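Spare parts table: first evening of sorting

Dear members and friends of the Pralcombe repair workshop,

As many of you know, the workshop received a donation of mixed hardware when the Hustovel store closed its doors. It came in 19 boxes, and none of them had a label. Until now they stayed under the stairs, and each time a person needed a clip or a small fitting, it was necessary to open several boxes and put everything back. On the first evening of sorting we opened 10 of them. I write this item to explain how the work is going and what we ask from you.

The method is simple. We take a few pieces from a box and put them on the table with space between them, so that each one can be seen well. Then we decide in which family it belongs: plumbing, electrical, fastening, or "to ask." The last family is for pieces that we can't name with certainty. It is better to put a piece there than to write a wrong name on a drawer, as we did last year with the gas fittings.

Please do not write on the pieces themselves. We use small paper tags with a number, and the number goes in the green notebook. At this moment the notebook has 322 lines. Some lines are for one piece and some are for a full bag, so the line number doesn't tell you how much material we have.

For the empty enclosures, keep the lid and the body together, with the screws in place. Before, we stored the screws in a separate jar, and it took a long time to find four of the same length. If you take an enclosure for a project, please take also its screws. The size of the hole must be measured and written on the tag, because people choose their button by this number.

Pipe clips go in the wide drawer, white plastic ones on the left side. Metal tees go in the drawer marked Yousafzai, which is only the name of the old cabinet maker and not a type of thread! New members ask me this often.

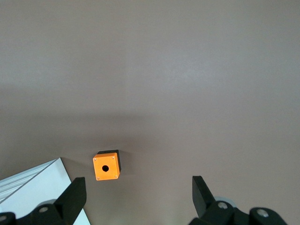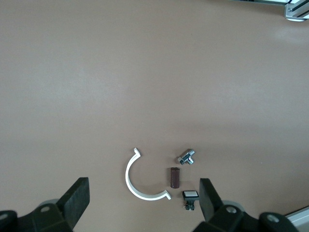 Orange enclosure in the first picture; white bracket, small brown cylinder and metal tee in the second.

We still need 53 small drawers for the second cabinet. The Zodgate hardware shop offered us a good price if we order before June, and I will bring their list to the next meeting. If you have at home some clear boxes with a lid that closes well, they are also welcome.

The notebook stays on the shelf near the door. If you recognize something from the "to ask" family, write its name beside the number, with your initials, and I will move it to the correct drawer.

Maëlys Hoarau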